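Meltbridge Collectibles Fair
Table and Stock Inspection Checklist, with comments
Completed 2021-03-19
Hall: Ferrand, ground floor

Fire exits clear and unlocked — PASS
All three open easily from the inside. The side one used to stick, and somebody has planed the door. Lovely job!

Aisle width between table rows — PASS
Wide enough for a wheelchair and a person standing at a table, even by the big poster racks. A huge improvement on January, when the record crates crept out into the walkway.

Table legs locked and level — PASS WITH COMMENT
Table 6 rocks. Two folded beer mats have fixed it for the day, but please put it on the repair list. It had the heaviest stock in the room on it (cast iron band statues, and very handsome ones too).

Extension cords taped down — PASS
Good wide tape, pressed flat at both edges. Thank you to whoever brought the extra roll.

Display case lights — PASS WITH COMMENT
The Zirkudura case lights run cool and I could rest my hand on the housing comfortably. One plug adapter was hanging loose from the wall. Reseated and checked again after lunch, still snug.

Candle-lit items — FAIL, THEN PASS
We had some beautiful pierced tin lanterns and a row of cut-metal portraits, all made to sit over a candle. Two were lit when I walked in. House rule is battery lights only indoors, so out they went, and the seller swapped in battery ones on the spot. I have to say they looked every bit as good! Cut edges were checked with a cotton ball. One lantern snagged near the base and was taken off the table to be filed.

Signed items and framed pieces — PASS
Glass secure, hanging wires tight. The tall tour poster leaning against the wall needed a strap and now has one.

Figures, bendable and jointed — PASS WITH COMMENT
I bent every arm and leg on the open bendables (what a fun job this is). One wrestler had wire poking through at the wrist. Pulled from sale and marked "display only, adult collector." Boxed figures were left sealed and checked for crushed corners and exposed staples only. 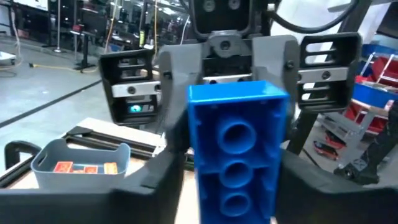 TOYS AND LOOSE PIECES

Sorted by size — PASS
The bargain bins are so much better than before. Big chunky pieces are in the low bins, and anything small enough to be swallowed is up on the table with a sign. Lot 234 had both kinds mixed together, so it was split into two bags and relabeled.

Cracks, splits and sharp edges — PASS WITH COMMENT
Run a fingertip inside hollow pieces as well as around the outside. I found one split rim that looked perfect from the front. Into the scrap box it went.

Battery compartments — PASS WITH COMMENT
Tested 17 battery toys. Most were spotless. One singing guitar had crusty contacts and was set aside in a sealed bag. Screws present on all doors that need them.

Old paint — COMMENT
Pre-war tin toys need the "not for children" card where buyers can read it before they pick one up. Two cards had slid behind the stock. Sellers were very good about moving them forward.

Clean and dry — PASS
No musty smell from the plush, which I can't always say. The Zisivier table had every bear brushed and bagged, and I was very tempted by the one in the waistcoat.

BUILDING AND CROWD

Head count — PASS
Posted limit is 500. The door clicker was in use from opening and we never came close to it.

First aid kit — PASS WITH COMMENT
Sealed and in date, but low on small bandages. Paper cuts from comic sleeves, I'm guessing. Restock before next fair.

Extinguishers — PASS
Tags current, pins in place. The one by the tea counter had a banner draped over it. Banner moved to the stage.

STILL OPEN
Repair or replace table 6
Bandages for the kit
More battery tea lights for the front desk to lend out
Second sign for the small parts table, larger print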